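October, 11.40 pm

Tired. Writing this before bed or I'll lose the order of it.

The left arm dropped out again. Same fault as last month — goes rigid for a moment, then the brakes clunk on and the gripper just opens. Opens! Full bottle in it the first time, and the thing hit the edge of the bench and rolled under the cabinet. Nothing broken. Had 23 clean picks before that and was feeling pretty smug about it, so serves me right.

First thought was the Verkden driver board, because I always think it's the Verkden board. Swapped it with the spare. Took ages, two of those stupid tiny screws went on the floor and I only found one. Powered up, homed it, ran the bottle job. Eight picks and down it went again. So not the board, or else both boards are rubbish, which I wouldn't put past them.

Had a go at it from the log side after lunch. The log says "supply undervoltage, joint 3" and then nothing for a bit and then the normal startup lines, like it had a little nap. Joint 3 is the one with the cable that gets dragged round the elbow every single cycle. I moaned about that cable in winter. Wrote it in this very diary I think. Must look.

Set it going again on the slow profile, bottle and basket, and just sat there with my hand on the stop.
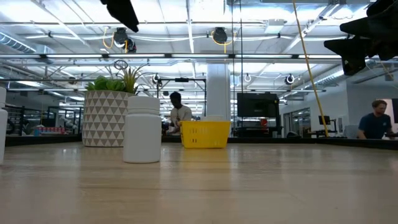
The bench during the slow run. White bottle, yellow basket, plant.

Slow was fine. Slow is always fine!! Ran it slow for ages and not a peep. Bumped it to half speed, fine. Full speed and on the second reach over the basket — clunk. Gripper opens. I wasn't even suprised by then.

So then did what I should of done at nine in the morning and wiggled the connector at the elbow by hand while watching the voltage. Dips every time I bend it outward. Every time. Pulled the sleeve back and the insulation's gone shiny on one side and there's a flat spot where it's been squashed against the bracket. Can't see copper but something in there is going. Cut a new length, then found we've got no ends for it. Of course. Ordered 3 from Sekiguchi, and they reckon two weeks, more likely three going by the last lot.

The cable's only half of it though. What's bugging me is the gripper. It loses power and lets go. Why does it let go?? The Gundside one on the other bench holds if you pull the plug out of the wall, I've tried it. Ours has the spring the wrong way for that, it springs open. Somebody decided that for a reason once, so fingers can't get pinched I suppose, and fair enough, but with anything heavy over the bench it's a dropped load and that's not nothing. Today it was a plastic bottle. The Skumevis job is meant to start on glass jars before Christmas, and I don't want my shins anywhere near that.

Wrote it up as a safety fault and not just a repair. Went back and forth on it, felt a bit dramatic. But if I call it a repair it gets a new cable and everyone forgets. Put down:

- left arm locked out at the isolator, tag on it
- no full speed till the cable's replaced and run a full day
- nothing glass, nothing over 2 kilos, no leaning in under it even when it's parked
- need a decision on holding vs opening when power goes

Then had the argument with myself about whether the stop button does the same thing as the dropout. Tested it before I put the tag on. It doesn't, the stop keeps gripper power on and it hangs on fine. Which is good but also explains why it passed its checks. The checks only ever press the button. They never kill the supply. Have added that one at the bottom in capitals, probably come across as shouty.

Right arm seems OK. Same cable, same age, same route round the elbow, so I don't trust it as far as I can throw it. Bent its connector too and the reading stayed steady. Want to pull the sleeve off and look properly but ran out of steam.

Missed dinner, had toast. Back hurts from lying under the bench looking for that screw. Still haven't found it, and if it's gone into the base of the arm I'm going to cry.

Tomorrow: sleeve off the right arm, photograph the flat spot on the old cable before it gets binned, ring Sekiguchi and be annoying about the delivery. Find out who picked that spring. Buy milk.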